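Right, sticking doors! I've put this off for ages, but three people have asked me since the weather turned, so let me write down how I sort mine out and then I can just send everyone the link.

We moved to Ivville in February, into a house where every single door had been painted over and over until the edges were as round as bread rolls. Two of them wouldn't shut at all. My neighbour Niall Semple lent me his block plane and I've still got it (sorry Niall, it's on the shelf, I promise).

## Find out where it rubs

Don't start planing straight away. I did that on the bathroom door and took a load off the wrong side, and now there's a gap you could post a letter through.

Close the door slowly and feel for the spot where it grabs. If you can't tell, rub some coloured chalk along the edge of the frame, shut the door, open it again and look for the smudge. You can also slide a bit of thin card round the gap and see where it gets stuck.

## Try the hinges first

A door that rubs at the top on the handle side has very often just dropped a bit. Open it wide, lift it gently by the handle and see if there's any play. If there is, tighten the top hinge screws by hand.

Screw just spins round and round? Take it out, dip a couple of matchsticks (heads snapped off!) in wood glue, push them in the hole, trim them flush and leave it overnight. Then put the screw back in. This fixed my larder door completely and cost me nothing but matches.

## Taking a bit off

If it still sticks, mark the tight part lightly in pencil and go at it with 80 grit paper round a block. For anything thicker than a coat or two of paint I use the plane, working with the grain and taking tiny shavings. Test it every few strokes, even though opening and shutting it all afternoon is deadly boring.

One warning: in an older house the bottom layers of paint may have lead in them. Get a test kit before you sand, and don't dry sand it if it comes up positive.

## The lock side

Go gently near the lock plate. I unscrew mine before planing anywhere close, as catching a blade on metal is a horrible noise and ruins the edge.
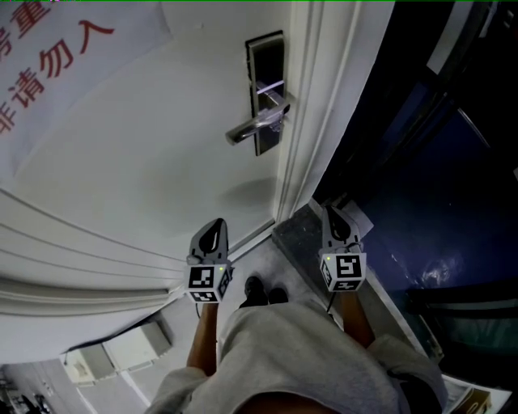

*White door, with the dark lock plate near its right edge.*

## Seal it again

Bare wood drinks up damp and swells, so you'll be back where you started by Christmas if you skip this. Primer, then two thin coats, and let it dry properly before you shut the door on it. A rub of candle wax along the edge once the paint has gone hard helps it glide.

Next up is the back gate, which drags on the slabs. Wish me luck with that one!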